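# Two controllers, two cameras and one very wide road

The engineer from Groen had been up since before six and was still talking quickly by the time the tea arrived. She leads the outdoor side of Kondine, a small project that compares driving controllers and cheap cameras for ground robots, and she had just come back from a stretch of road on the edge of Clustavholm.

"I love that road," she said. "It's broad, it's dull, and it has one long edge you can steer by. If a controller can't hold a line there then you've no business taking it into town."

Kondine began as an argument over lunch. Half the team wanted to keep the old controller, which works out a path a little at a time and corrects as it goes. The other half had fallen for a newer one that takes in the camera picture and gives a steering command straight back. Both camps had good stories about the other side's failures, and both had been telling them for months.

"So we said, right, same robot, same road, same morning, swap the controller and write everything down," she said. "And then of course somebody asked which camera, and the whole thing doubled in size."

The cameras are the part she gets most excited about. One is a decent unit with a narrow view and plenty of detail. The other, which the team calls the Illow because that's the name on the bag it came in, is small, soft and very cheap. Everyone assumed it would be hopeless. She admits she did too.

"Look at what it gives you! Leaves turn into porridge. You can't tell one bush from the next. But the edge of the road is there, and the bright strip at the bottom of the edge is there, and for holding a line that turns out to be nearly all you need."

I asked whether the robot's own body in the view was a nuisance. She shook her head. The white parts at the bottom stay put while the road moves, so the team uses them as a rough check that the camera hasn't been knocked on its mount (it has been, more than once, usually while being packed into the car). 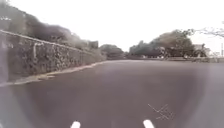

Her colleague on the controller side was less sure about the cheap camera, remarking that a long straight barrier flatters any system, and that he'd want to see the same result at a junction before he threw a party. She laughed and said he'd been saying so all week.

He does have a point, and the numbers so far back both of them up. The team has logged 242 runs. On the straight sections the new controller needed a human hand on the stop button 3 times with the good camera and no more often with the cheap one. On bends, where the verge drops away and there's less to follow, the older controller was calmer with either camera. It slowed down and had a think. The new one kept its speed and, in her words, "hoped for the best".

"I was properly cross about that for a day," she said. "I'd backed the new one. But then you watch the old one creep round a bend, and it's rather lovely, like someone carrying a full cup of soup."

A good part of the work is deciding what to measure. At first they only recorded how far the robot strayed from a set distance to the edge. That made the new controller look wonderful, as it hardly strays at all. Then a student on the team rode behind on a bicycle and pointed out that it got its tidy line by twitching the steering the whole way. They went back through the logs, counted the corrections on one matched pair of runs, and found 725 for the new controller against 43 for the old.

"That changed the conversation," she said. "Think of the motors! Think of the battery! You can be very accurate and still be horrible to the hardware."

The fix was quite simple. They put a small filter between the controller and the wheels so that tiny steering commands are held back until they add up to something worth doing. It cost a little accuracy and saved a lot of wear, and she thinks most teams running this sort of controller outdoors would be glad of it. She was careful to add that they've only tried it on their own robot, at modest speed, on smooth ground.

Light is the other big worry. A white sky fools the cheap camera into washing out anything far off, and haze creeps in on one side depending on where the sun sits behind the cloud. The old controller ignores most of this since it only cares about the ground close in. The new one looks further ahead, so a pale patch in the distance can pull its attention about. They tried masking the top of the picture, which helped on the straights and made the bends worse.

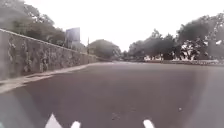

They then tried something gentler, leaving the whole picture in but turning down the brightness of the upper part before the controller sees it. That has been the best of the lot so far. The bends are still not as calm as she'd like, but the wandering on bright mornings has mostly gone, and the change took an afternoon to write.

I wondered if all this swapping about gets tedious. Apparently the swapping is the fun bit. The team has got changing a controller down to a short routine: park, save the log, load the other one, check the wheels turn the right way, go. The camera takes longer as the mount has a fiddly screw, and there is talk of replacing it with a clip — talk that has gone on since February.

"The rule I'd pass on is to change one thing at a time," she said. "We broke it twice. Both times we had a brilliant result and no idea where it came from, and we had to do the whole lot again."

And the lunch argument? Still going, although the sides have moved. A few of the people who wanted the new controller would now like the old one for bends and the new one for straights, with something sensible to choose between them. Her colleague thinks the choosing will be harder than either of the driving parts. She agrees with him on that one, and is looking forward to it enormously.

Next up is a junction on the other side of Clustavholm, with kerbs that stop and start and a good deal more to confuse a soft little camera. The Illow is going along too. "It has earned its place," she said, and went off to find a smaller screwdriver.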